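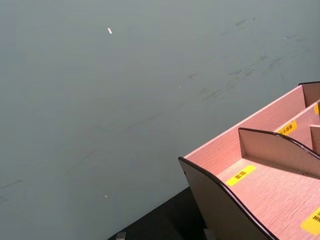
How to set up a desk organizer so it stays useful

Most desk organizers fail within a month. You fill every slot on the first evening, it looks great, and by March it's a wooden box full of dead pens and a key to something. I don't think the organizer is to blame, and I don't believe the people selling bigger ones either. The Etus catalog I have lists 76 desk accessories, and I'd be surprised if anyone needs six of them.

What you need: the organizer, a damp cloth, a dry cloth, a trash can, an hour.

Step 1. Take everything off the desk. The organizer too, and tip it out. Crumbs and bits of paper collect under these things and you won't see them until it's moved.

Step 2. Wipe the desk. Plain water first, then a drop of dish soap if that does nothing. Dark scuffs on a matt-finish top sometimes come up with a clean white eraser. Try it on a corner, and stop if the spot starts to look shiny. A shiny patch on a flat finish is worse than a scuff. I tried the Dolance surface cream on mine and could not tell which half I had treated.

Step 3. Clean the organizer. On wood or wood-look boards use a cloth that is barely damp, and go easy along the edges. If there is edge trim, check the corners for lifting and press any loose bit back with a little wood glue. Get into the bottom corners with a dry paintbrush.

Step 4. Test the pens. All of them, on scrap paper. I had 75 and kept nine. Don't put a pen back because it was a gift.

Step 5. Fill the tall compartments first. Rulers, scissors, long pencils go at the back. Anything shorter than the wall in front of it will vanish, so erasers and clips belong in the low front section or in a drawer.

Step 6. Leave one compartment empty. The Gaillard leaflet says to give every slot a "purpose". Fine, but stuff arrives all week and has to land somewhere.

Step 7. Put it back on the side of your writing hand, far enough in that your sleeve doesn't catch it. Left-handers, ignore any layout diagram you find.

What about dividers and inserts? The Markbridge set (part 628) is cardboard. A cut-down tea box does the same job.

Empty the spare compartment when it gets full. If you skip that, the rest of this page won't help you much.

Last updated Sep 14, 2000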